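Fledside lunch program moves to reusable cases
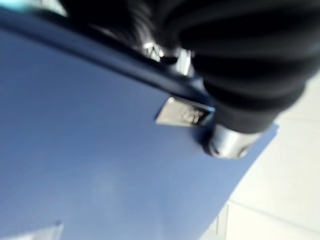 The Fledside Community Kitchen will retire its disposable delivery cartons in March and pack all home lunches in reusable hard cases, the organisation confirmed on Friday.

The change follows a trial at the Ullside depot, where 89 cases were placed in daily use over the winter. A further order will bring the total to 465, enough to cover every delivery round and leave a reserve at the depot for cleaning and repair.

Operations manager Aliki Andreadis said the trial had been extended once so that staff could test different ways of loading the vans.

"The cartons served us well for many years, but they could not be stacked more than two high once they were full," Ms. Andreadis said. "We have lost a good many puddings that way."

Under the new arrangement, cases will be packed at the Ullside benches from 7 a.m. Hot dishes will travel separately from bread, fruit and cutlery, as they do now. Drivers will leave a packed case at each address and collect the previous day's case on the same visit. Residents are asked to rinse any containers and place them back inside before collection. There is no need to wash the case itself.

The purchase was supported by a grant of $2000 from the Drakos Fund, with the balance met from the kitchen's equipment budget. Unused cartons will be offered to local schools for craft and storage.

Jad Jaber, who supervises packing at the depot, said new labels would be issued to each round before the changeover. Labels should be tied to the handle and should not be stuck to the lid, where adhesive has proved difficult to remove.

Residents who have trouble lifting or opening a case may ask their driver to unpack it for them. Requests for a smaller case can be made through the Fledside office during business hours.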